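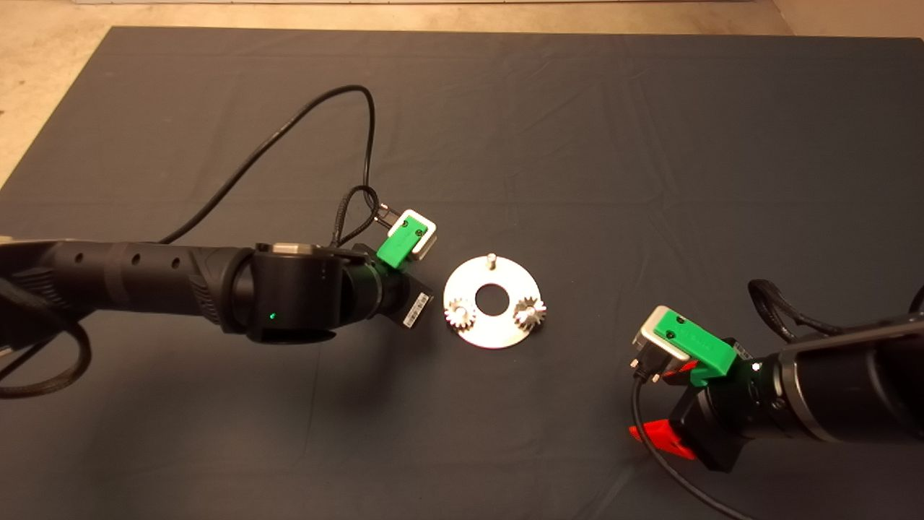
Two arms, one disc: can a machine do the work of the fitting bench?

May 12, 2018

The workshop of Ammann is in the back half of a long brick building in Anville, behind a tyre dealer. The company repairs small gearboxes for farm and food machinery. In one corner, on a dark grey cloth mat, a pair of black robot arms with green grippers is set up over a metal plate with a hole in the middle and two small gears on it. The project has the name Trarkix, and its purpose is to learn whether such arms can take over part of the assembly work.

I spoke for one morning with the engineer who leads the project. She worked 16 years as a fitter before she went back to study, and she still talks about robots like a fitter does. I asked her first the question that my readers send me most often. Can the machines do our chores yet?

"Some of the chore, yes. The whole chore, no," she said. "If you give me a gear and a peg, and the gear is lying flat, and the light is good, I can show you something nice. But then my old foreman comes in and asks who put the gear there, and who will sweep up after."

In her opinion, people look too much at the moment when the part goes in. The time is lost before that moment. A fitter picks up a gear, feels that it is a little rough on one side, turns it in the fingers and puts it on the shaft, and all of this is one movement. For the arms it is many movements, and each can fail in its own way.

"A gear doesn't drop on because you are above it," she explained. "You have to wiggle it. I did it for years and I could not have told you that I wiggle. Then I had to teach it, and I saw that my hand does it every time."

I wanted to know why there are two arms, when so many factory robots have only one. She answered that one arm is sufficient if everything is bolted down, and in a big factory everything is. In a repair shop the job changes before lunch. The second arm can hold the work or steady it, as the left hand does for a right-handed person. It also makes the planning harder, because the arms must keep out of each other's way.

The grippers are green because this was the colour of plastic in the printer. A printed part costs little, and when a finger breaks the team can print a new one overnight. She is less pleased with the cables. "Ask anybody who works with robots what is their real job," she said, and laughed. "It's cables."

We came then to the house. Her sister has asked her for a robot that folds the washing, and she has promised nothing. She considers a kitchen more difficult than a workshop. A gear has always the same number of teeth, but a tea towel has never the same shape twice, and a wet one behaves again differently. She would trust a machine sooner with gears than with a glass, and she would not let any machine near a pan of hot oil.

"People believe the factory work is the clever work and the housework is the simple work," she said. "I've tried to program both. My mum was right to be cross with us."

What about the jobs? Ammann has 8 fitters, and I asked if they are worried. She did not hurry with the answer. Two of them come often to watch, she said, and one has given her the best advice of the whole project, which was to put a small chamfer on the pegs. The others stay away from the corner. She understands it. The owner has told the staff that the arms are meant for the repeated small jobs, and she believes him, but she admits that it is not she who decides.

The next step is planned for September, when a second pair of arms should go to the workshop in Tirkum. There they will work on parts that come straight out of used machines, with old grease on them. I asked how many years until I can buy one for my own garage.

"Five, if you like gears," she said. "For the washing, keep your pegs and your line."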